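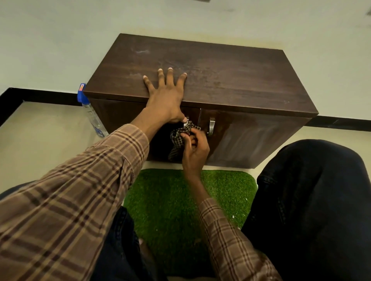

Anisa Nair wrote back on the last report that she liked the numbers but wanted to know what people do with the furniture once it's home, and whether the money is going further than it did in the fall. Fair questions, so I'm going to try to answer both and keep the tables for the attachment.

Quick recap for anyone new on the Treloar side. Your grant pays for the Sturnley Furniture Bank's van, the rent on the back half of the warehouse, and my four days a week. Everything else comes out of the shop till or the church sale.

Where we are at the end of March: 143 households furnished since the grant started, against a target of 200 by the close of the year. I'm happy with that! January was slow (the van was off the road for 17 days with a gearbox problem, and we rented one for the worst of it) but February made up most of the lost ground. Referrals are still coming mainly from the housing office and the two clinics, with a trickle from the high school that I'd love to see grow.

Now, Anisa's first question. We started follow-up calls in the winter, and the answers are all over the place. Beds and tables get used the way you'd expect. Storage is where people surprise us - a dresser ends up in the kitchen holding pans, a TV stand turns into a shoe rack, and one family keeps their whole homework setup in a sideboard we'd nearly sent to the dump. Low pieces with doors go out faster than anything else, and I could place twice as many if I had them. Tall wardrobes, on the other hand, are a headache. They don't make it up the stairs in the Mill Street apartments and we've had to bring 4 of them back.
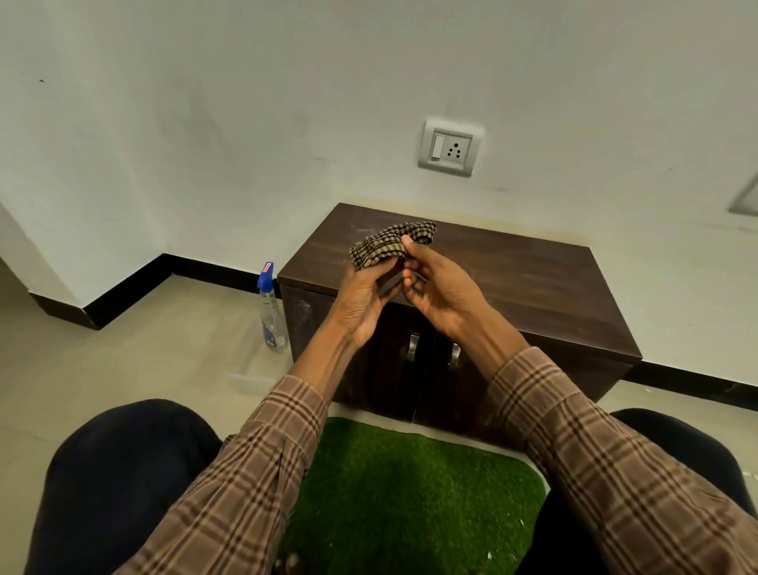

Checked cloth in hand, over a dark brown wooden cabinet.

Second question, money. Cost per household is down, mostly due to better routing. Poppy Hartley redid the delivery map in February so we run the east side and the west side on separate trips, and we burn a lot less gas that way. We also moved our booking sheet over to Prinura, which took me a weekend of swearing but means I can see a double booking before the driver does. The one line that's over budget is mattresses. We buy those new, and the price went up again. I've asked Remidis for a bulk rate and will let you know what they come back with.

Things I'm still worried about: the warehouse lease is up for renewal and the landlord hasn't named a figure. Also our Saturday drop-off hours are too short, and I don't have the staff to stretch them yet.

For next quarter I'd like your okay to shift what's left in the van rental line over to mattresses. It's a small amount and it's spelled out in the attachment. If that works, a reply by email is plenty, and I'm at my desk most mornings until 11 if you'd like to talk it over first.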